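Boonmee Kaewsai had been meaning to change the bed since breakfast, and by four in the afternoon he had made a pot of tea, answered a letter from Tornerholm and rearranged the spice drawer, all of it very much in the spirit of getting ready to begin. His mother could make a bed in the time it took the kettle to boil — hospital corners and all — and he felt her eye on him still, seventy-four steps down the hill and probably asleep in her chair.

So he went in, finally, and gave the sheet one good hopeful tug toward the grey headboard, and it came up in ridges like a ploughed paddock. The blue thing he'd meant to fold stayed in its heap.
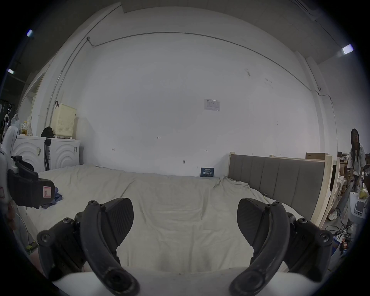

You want to start from the foot, mate, and stop fighting it, was Raghavendra's opinion, and he added that his own aunt never once pulled a sheet from the top, she'd have coloured up with shame at the thought, and had Boonmee considered shaking it out first like a sensible person?

Boonmee had not. He took hold of two corners and Raghavendra took the others, and they lifted it high, and for a moment the whole room was full of soft, pale air and the smell of somebody's December washing, the kind that dried stiff in the sun by lunch.

"Now let it down slowly," said Raghavendra, and they did.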